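In Defense of the Slow Gripper
by Noémie Tessier

Every September my inbox fills up with the same question in slightly different clothes. Somebody has a budget and an arm on order, and they want to know which gripper to buy. They have usually read the spec sheets already, poor things, and what they want from me is a ranking. I used to write them one. I have stopped, and I'd like to use this space to say why, even if it takes me a little while to get there (my colleagues will tell you it always does).

When we set out to compare the Pluster two-finger gripper with the Fliller, we did it the way everybody does. We bought a set of wooden blocks and foam cubes and ran 1044 grasps between the two of them, and the Fliller won by a nose. It closes faster and it opens wider. Anatole Vidal made a very handsome chart, which we all admired, and I was ready to send the Pluster back to its maker with a kind note.

Then Apolline Gautier came back from a visit to Prurside, where they put together lamps and small stands all day long, and she was a bit cross with us. She said she hadn't seen one foam cube in the whole building. What she had seen were tall smooth things standing right next to spindly things, printed parts full of ribs and pockets, and people reaching in between them with two fingertips, hardly looking. Why weren't we testing that?

So we started testing that, and I have been a changed woman ever since! A foam cube forgives you. You can come in a finger's width off and it squashes and lets you have it anyway. A printed base with thin walls doesn't forgive much at all. There's a pole screwed into it that you mustn't lean on, and a cylinder alongside that takes up half of what the wrist camera can see, and suddenly the finger that looked so slim on the data sheet seems to be about as slim as a loaf of bread. 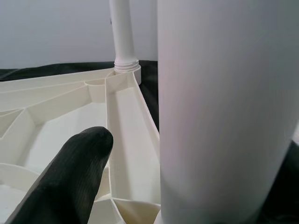

The view from the wrist, with a ridged black fingertip in among the ribs of a printed base and the white cylinder close on the right.

I keep coming back to views like this one when people ask me about speed. Think about what a controller has to work with. White cylinder, white pole, cream base, pale gray wall, and very little for the software to hold on to except soft shadows. Closing speed simply isn't the thing I worry about at that moment. I worry about how thick the fingertip is, and whether it gives a little when it brushes a wall, and how gently the fingers can be told to move over the last bit of travel.

On those three counts the Pluster, which had lost our pretty chart, was much the nicer machine to live with. We gave each gripper 30 tries on the printed parts with the same Memon controller and the same camera. The Fliller bumped its way through and knocked things askew so often that Aurélien Lefèvre took to standing beside the bench with his hands out, like a father at a playground. The Pluster took its time. I'll admit it was dull to watch, and I drank a good deal of coffee.

Now, Pirjo Vainio disagrees with me, and she should have her say, as she has been at this longer than I have. Her view is that a careful test on simple blocks can be repeated by anybody, anywhere, while my ribs and poles are different in every shop. She's right about that. I still want the block test done — I'd just like it to stop being the one that decides the purchase.

What I tell people now is to borrow before they buy. Ask for 2 weeks with each gripper, and fill a box with the most awkward parts from your own shelves, the pale ones and the narrow ones especially. Mount the camera where you really mean to mount it, too, and look through it yourself before you let the software look. If you can't tell where the fingertip ends and the trouble begins, your controller is going to have a hard day, and a faster gripper will only get it there sooner.

We kept both grippers in the end. The Fliller does the boxes and the Pluster does the fiddly work, and Anatole is making a new chart.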